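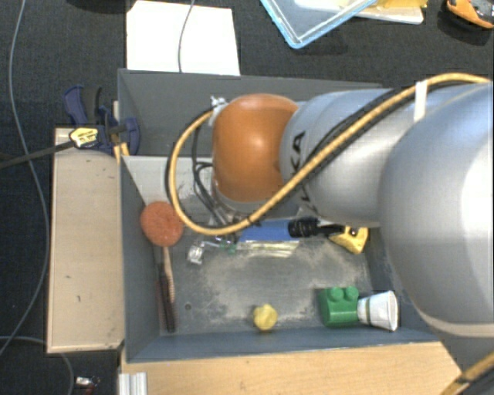 **Skeltach 82 Comic Page Board**

Pre-ruled drawing board for full-size comic pages, sold in packs of 11 sheets. The Skeltach 82 replaces the older Skeltach board, which was discontinued in March.

### Surface and stock

Two finishes are available. Smooth is intended for technical pens and markers. Vellum has a light tooth and takes pencil, brush and dry brush better, but fine nibs may catch on it. Both finishes use the same two-ply stock and the same ruling. The reverse is unruled and can be drawn on, although it is not surface-sized and ink will spread slightly.

### Ruling

Guides are printed in non-photo blue on the front only:

- trim line
- bleed line
- safe area for lettering
- tick marks for two-, three- and four-tier layouts
- center marks on all four sides

The blue drops out in a black-and-white line scan. In a color or grayscale scan it will show faintly, and the blue channel has to be adjusted or the guides removed by hand. Pages intended for watercolor should be ordered unruled (suffix U).

Double-page spreads need two sheets butted at the inner trim line. Tape on the back - tape on the front lifts the sizing when removed.

### Sheet size

Each sheet is 11 x 17 inches. Sheets are cut square and packed flat between chipboard covers. The title block at the top has fields for series, issue, page number and artist.

### Ink compatibility

Tested in our shop with Jornell waterproof black and Carrasco brush ink. Jornell dries matte on both finishes. Carrasco stays slightly glossy on Smooth and should be left overnight before erasing. Alcohol markers bleed through to the reverse after two or more passes. White correction paint can be inked over once fully dry, Smooth finish only.

### Page templates

A matching template for Sistum page layout software is included with each order as a download. Guides are on a locked layer and line up with the printed ruling when the page is scanned square at 100 percent. Lettering should be placed on its own layer above the art.

### Ordering

| Item | Code |
|---|---|
| Smooth, ruled | 621-S |
| Vellum, ruled | 621-V |
| Smooth, unruled | 621-SU |
| Vellum, unruled | 621-VU |

Packs are not split. Opened packs cannot be returned unless the ruling is misprinted. Store flat, away from direct sun.

Page last revised 12th April.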